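A Place for Every Jar: The Return of the Dressing-Table Organizer

Once a fixture of the bedroom suite, the vanity box has found a second life on desks, shelves and bathroom counters across the country 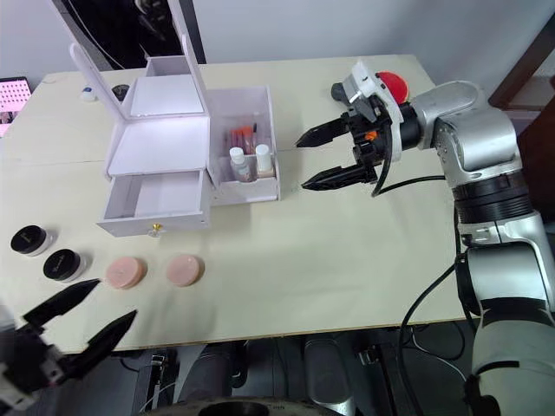

The dressing table, in its traditional form, was a piece of furniture with a single purpose. It held brushes, powders and scent, and it occupied a corner of the bedroom that few households can now spare. As apartments have become smaller and the second bedroom has become an office, the functions of the dressing table have moved into a container that may be lifted with two hands and set down wherever there is light.

The countertop vanity organizer is the result. In its most common arrangement it consists of an upper compartment under a hinged lid, one or more shallow drawers below, and an open section at the side for items that are too tall to lie flat. White is the dominant colour, and small gold knobs are the preferred ornament. The format owes a good deal to the jewellery box and something to the sewing chest, both of which established long ago that a raised lid and a pull-out drawer can share one small footprint.

Interest in the category has grown steadily. Clillard, a housewares retailer with shops in four cities, stocked a single model five years ago and now carries several. A reader survey conducted by this magazine in June drew 224 responses on the subject of cosmetics storage. Nearly 500 readers had been invited to take part, and the response was the strongest of any household topic this year.

The replies described a familiar difficulty. Most respondents already owned some form of organizer. Many reported that it was full, that the counter beside it was also full, and that the drawers contained items they could not readily name. Several wrote that the container had been filled on the day it was purchased and had not been rearranged afterward.

Starting with an empty drawer

Professional organizers generally advise that a vanity box be emptied completely before anything is assigned a place. Karam, a home-organization practice that works chiefly with condominium owners, asks its clients to clear a table, set the organizer at the back with its lid raised and its drawer open, and bring every jar, tube and compact to the surface. Items are grouped by shape in the first instance and by use in the second. The practice regards shape as the more reliable guide, as a drawer of a given depth will accept a flat compact and refuse a jar regardless of how often either is used.

Round containers present the greatest challenge. A jar of cream is heavy for its size and leaves unused space at each corner of a square compartment. Compacts are lighter and flatter, and will often fit side by side in a drawer that could not close over a jar. The recommended practice is to place the compacts first and to measure the jars against the remaining height with the drawer partly closed. Where a jar does not clear the opening, it belongs in the upper compartment or on the counter itself.

Bottles and tubes should be stored upright. A side compartment without a lid is suited to this purpose, with the shorter bottles toward the front and the taller tubes standing behind them. Liquids such as foundation or toner are less likely to leak around the cap when the bottle stands on its base, and the level of the contents can be checked at a glance if the bottle is clear. Lipsticks and glosses may be stood in the same section, although owners of larger collections may prefer a divided insert.

The lid deserves attention as well. Some models carry a mirror on the inner face, while others have a plain panel. In either case the lid requires clearance above the box, and a surprising number of organizers are purchased for shelves on which they cannot be fully opened. Karam suggests measuring the height of the space with the lid raised, and leaving room in front for the drawer at its full extension.

Materials and cleaning

The majority of organizers sold at moderate prices are moulded plastic. They are inexpensive, they tolerate moisture, and they can be wiped clean with a damp cloth and a mild soap. Their weaknesses are the hinge and the drawer runner. Tostex, which manufactures storage products for the bath and bedroom, reports that it tests its lids through 1,000 openings before a design is approved, and that the drawer stop is the part most often revised between the prototype and the finished article.

Lacquered wood is more handsome and more demanding. It should be kept away from the sink, and spilled nail polish remover will mark it permanently. Felt linings, which remain popular in drawers intended for jewellery, are poorly suited to powder and are difficult to clean. A removable liner cut from washable shelf paper is a sensible alternative.

Loose powder accumulates in the corners of any drawer. A soft, dry paintbrush will lift it before a cloth is applied, and a cloth used first will tend to press it into the seam. The knobs should be checked for looseness at the same time - a quarter turn with a screwdriver is usually sufficient.

Keeping it in order

Cosmetics have a limited life once opened. Many packages bear a small symbol of an open jar with a number of months, and the figure is worth consulting whenever the organizer is cleaned. Cream products that have separated or changed in odour should be discarded. Readers who cannot recall when a jar was first opened may wish to write the date on the base in permanent marker.

A division between daily and occasional items is also of value. The drawer, being the easiest part to reach, is best reserved for what is used each morning. The upper compartment can hold the remainder. Flelletska, whose organizers are sold in sets of 2, encourages customers to keep the second box in a closet for seasonal products such as sunscreen and heavier winter creams, and to exchange the contents twice a year.

Travel sizes are a separate matter. They are seldom used at home and occupy space out of proportion to their contents. A zippered pouch stored with the luggage will accommodate them, and the side compartment may then be returned to the bottles it was made to hold.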